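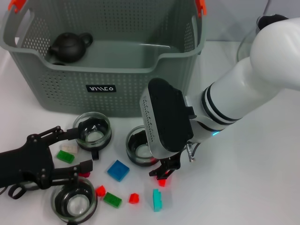
tea things, going in the basket

Right, packing up the tea stuff before the move to Brornton and I have opinions, so — a thread.

1/ The teapot goes first. Black, matte, round little belly, came from Usby years ago and has outlived three kettles. I put it over to the left of the basket with its spout facing the side so there's a nice big gap left for the rest.

2/ The cups are the fiddly bit. Clear glass at the top, dark further down, tiny handles. I love them and I wouldn't trust a removal van with them for 11 minutes. Tea towels between every one, and a sock in each if you've got odd socks (I have SO many odd socks).

3/ Coloured blocks are my niece's. They live with the tea things because she builds walls round my cup while I'm drinking. They can go in last and fill the corners.

4/ Why a basket and not a box? Handles! I can carry it out to the car myself and put it on the floor behind my seat. Also it's full of holes, so you can peek in and see what's what at 7am when you want a brew and everything else is taped shut.

5/ Teabags, spoons and the good biscuits travel in a carrier bag on top. Lamduan Thaweesak swears by a flask as well, and after last February I'm listening to her. We had no kettle until gone nine at night!!

6/ Next up is the pan cupboard. Nearly 200 lids and not one of them fits anything. Pray for me.

Search posts, people, tags

Comments

Alun Voyle: socks in cups is genius, doing this for my gran's glasses

kasska_home: mine went in a washing-up bowl, same idea, lost one handle

tealeaf1412: which biscuits though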